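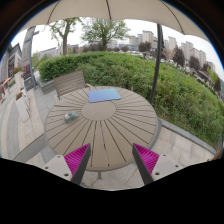 3.2 Outdoor seating and length of stay

Seating areas at the two study sites, Skidodska and Zallness, were observed through October. Each visit was logged from the time a patron sat down to the time the patron left the terrace. Visits shorter than 2 minutes were dropped, following the rule set out by Sial in the pilot study at Podeo.

Figure 4. A round outdoor table with slats radiating from a central hub, and a folded light blue cloth near the far edge.

Patrons at round tables stayed a median of 43 minutes, compared with 30 minutes at rectangular tables. The gap was wider at Zallness, where the terrace is sheltered from the street by a hedge. Groups of three or more accounted for most of the difference. Patrons sitting alone showed no clear preference for either shape, and their visits were of similar length at both sites.

Weather had a smaller effect than expected. On days with wind above 17 miles per hour, fewer people chose to sit outside, but those who did stayed nearly as long as on calm days. Heaters were not in use at either site during the study period. Noise readings were taken at Skidodska only and are reported in Section 3.4.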